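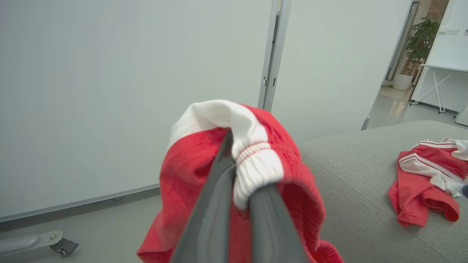

Cuaderno de recogida, tarea «ropa del sofá»
28 de agosto de 2023

Dos prendas, rojas y blancas las dos. Quien preparó la lista de objetos debió de pensar que así el modelo aprendería a distinguirlas por el carácter. Apunto para la próxima compra: algo azul, algo gris (no, gris no, que el sofá es gris y ya tenemos bastantes problemas), algo a cuadros.

Objetivo de la sesión: episodios de coger una prenda del sofá, levantarla, llevarla al cesto y soltarla. Teleoperación, cámara de muñeca más la cenital. Plan: 37 episodios. Guardados: también 37, pero doce llevan la etiqueta «dudoso», que es como llamamos aquí a los que nos da pena borrar.

Agarre

La discusión de siempre. Leonor Bragança sostiene que hay que coger la tela por el centro, a puñado, porque es lo que sale más natural con el mando. Yo prefiero ir al puño, por el elástico acanalado: abulta, se ve bien entre los dedos y la prenda cuelga de un sitio que luego se puede etiquetar. En la captura de arriba está el puño blanco con las rayitas rojas bien pinzado y el resto de la tela colgando por donde le apetece. Leonor dice que eso es hacer trampa, que en casa de la gente la ropa no espera con el puño levantado. Tiene razón, pero no se lo he puesto por escrito hasta ahora.

Acuerdo provisional: la mitad de los episodios como ella, la mitad como yo, y el campo «tipo_agarre» relleno siempre. Siempre quiere decir también después de comer.

Oclusión

Con la prenda agarrada, la tela se come buena parte de la imagen de muñeca. El dedo izquierdo se ve de sobra; debajo de la pinza, rojo y más rojo. La segunda prenda sigue asomando en el sofá, así que el operador se orienta, pero cuando toca soltar se trabaja casi de memoria. Probé a subir la muñeca antes de girar hacia el cesto y mejora algo. Queda como norma: levantar, pausa corta, girar. Sin la pausa, el segmentador de Hodžić parte el episodio donde quiere y luego hay que coserlo a mano.

Otra cosa del segmentador: separa fatal las dos prendas cuando se tocan. Me devolvió una máscara única, enorme, muy segura de sí misma. Le he bajado el umbral y ahora me devuelve tres prendas. Se lo he mandado a los de Hodžić con un asunto educado.

Fondo

La cámara de muñeca se lleva de propina media sala: los paneles, la pizarra blanca y, por la puerta, la planta de la habitación de al lado. Me gusta que haya fondo. Lo que no me gusta es que sea el mismo en toda la tanda, porque con lo vagos que son estos modelos acabaremos con una política que busca la planta y coge lo que tenga delante. Antes de la tanda de septiembre: girar el sofá, mover la pizarra, cerrar la puerta en parte de los episodios. La planta se queda, que al menos crece y aporta variación.

Incidencias

- Episodio 10 repetido. Cerré la pinza sobre la tela y un poco de cojín, y el brazo intentó llevarse el sofá. Protestó con dignidad y se paró.
- La sincronización con Tangate perdió la marca de tiempo al cambiar de operador. Reiniciado el servicio, bien después. No sé por qué y no pienso preguntarlo hoy.
- Hay que escribir las instrucciones en lenguaje natural con más gracia. Tenemos «coge la ropa», «coge la ropa roja» y «coge la ropa roja y blanca», y con dos prendas del mismo color las tres significan lo mismo. Leonor propone «coge la de la derecha». Yo propongo comprar ropa.

Volcado

Subido todo a Cillach, carpeta de agosto. Los dudosos van aparte para que Leonor los revise con ojos frescos y me diga cuáles sobran. Sospecho que serán los míos.

Pendiente

- Pedir prendas distintas (colores y también tejidos; este rojo tiene algo de pelillo y no quiero que todo el conjunto sea así).
- Decidir si un episodio en que la prenda cae fuera del cesto y se recoge después es un fallo o dos aciertos. Para mí, se guarda entero con su etiqueta de recuperación.
- Contestar a Tedness, que quiere saber cuándo tendrá «el conjunto definitivo». Buscar una forma cordial de explicar el adjetivo.
- Cambiar el nombre de la etiqueta «dudoso».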